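Getting a pale panel streak-free

I love this job! Light-colored panels and smooth doors are the easiest surfaces in the house to ignore, and they look so fresh once you've gone over them properly. All you need is a bowl of warm water, a drop of dish soap and two soft cloths, one damp and one dry.

Start by dusting from top to bottom with the dry cloth. Don't skip this, even if you're in a hurry – dust plus water makes gray smears, and then you're chasing them all afternoon.

Next, wring out the damp cloth until it stops dripping. Work in tall, straight strokes and overlap each one a little. Circles are fun but they show up later when the light comes in sideways (ask me about my hallway closet).
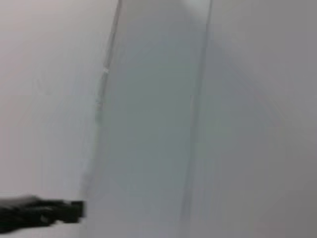
Hestside Home Notes, Issue 112, p. 9

White next to a cool blue-gray is such a calm combination, and the thin edge lines between the tones deserve a pass of their own. Fold the cloth over your fingertip and run it slowly down each edge, then turn to a clean bit of cloth before you do the next one.

Now dry everything right away with the second cloth, again from the top. If you still see a faint streak, breathe on it and buff – it works nearly every time!

For fingerprints, Miłosz Szulc wrote in to suggest one spoonful of white vinegar in 200 ml of water. I tried it on my pantry doors and was thrilled. Test a hidden corner first, and keep it off natural stone.

I do mine every 4 weeks, and more often from April on, when the windows are open and the pollen gets in.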